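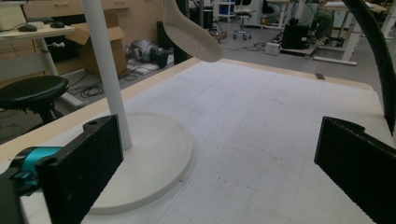 The white stand on the work table at Skevby.

URKBERG, July 11, 2022 — Anyone who has ever dug through a crowded drawer for the one spoon they wanted, with the soup already bubbling away behind them, may be glad to hear that Skevby, the small household goods workshop in town, is giving its whole summer over to the kitchen counter.

The workshop has been trying out a tall white stand with a round base, slim enough to tuck in beside the stove, along with the everyday things that tend to gather around it. Karlijn Van Damme, who runs Skevby with Hendrik Dewulf, said the two of them started in February with a shoebox of odds and ends from their own kitchens and have been happily arguing over it ever since. Spoons have taken up most of their time, and plain sticks too, long and slender ones that like to roll away just when your hands are full.

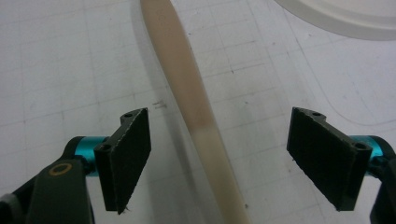

Spoons first, then mugs

Neighbors who would like a say in all this are warmly invited to bring a favorite wooden spoon, however old and well loved, to the open afternoons later this summer. Nele Segers will be there to talk through sizes and handles — and, if last year is anything to go by, to pour a good deal of coffee. Nearly 3,000 people stopped by then, and Dewulf hopes for the same again. 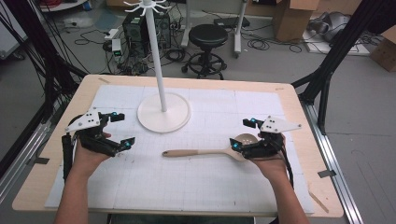

Hemport, No. 39, p. 37

Prices have not been settled yet. Van Damme said she would like the stand to cost no more than a decent saucepan, and that orders will open once the mugs have had their turn.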